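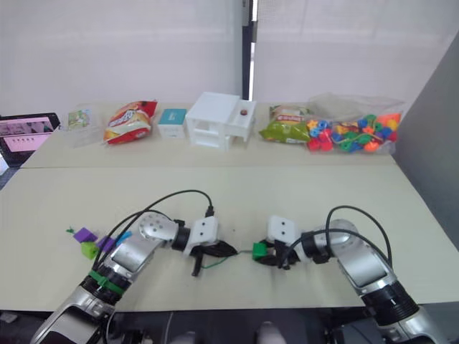 Startseite | Wohnen | Spielen | Ordnung | Magazin

Zuletzt aktualisiert: Dienstag, 16 Uhr

Kleine Klötze, heller Tisch

Wer Bausteine für Kinder kauft, bekommt sie meist in großen Mengen. Das Set von Trurkmont hat 300 Teile, der Eimer von Premetex 800. Gebaut wird dann oft mit einer Handvoll. Der Rest liegt unter dem Sofa oder in der falschen Kiste.

Wir haben für diese Ausgabe mit wenigen Klötzen in Lila, Grün und Blau gearbeitet. Auf einer cremefarbenen Platte sind auch die kleinsten Stücke gut zu finden. Auf dem Teppich in der Redaktion dauerte die Suche deutlich länger.

Der Tisch muss dafür nicht teuer sein. Zwei gleich hohe Tische, zusammengeschoben, reichen aus. Vorn wird gebaut, hinten stehen die Sachen des Alltags: Tablet, Snacktüte, kleine Schachteln. Die Fuge dazwischen dient als Grenze. Eine Tiefe von 80 Zentimetern pro Platte ist bequem.

Grün glänzend, mit runden Ecken

Flache Klötze lassen sich hochkant stellen und geben gute Wände ab. An den leicht gerundeten Ecken stößt man sich nicht. Glänzende Oberflächen zeigen allerdings jeden Fingerabdruck. 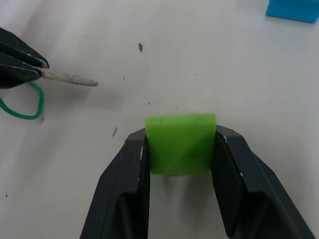
Aufräumen nach Farbe

Bei Jedden gibt es flache Kästen mit Deckel, die in jede Schublade passen. Ein Kasten pro Farbe genügt. Sehr kleine Teile kommen in einen Beutel mit Verschluss.

Weitere Beiträge
Escobedo: Regale für schmale Zimmer
Was tun mit 995 Puzzleteilen?
Schubladen richtig einteilen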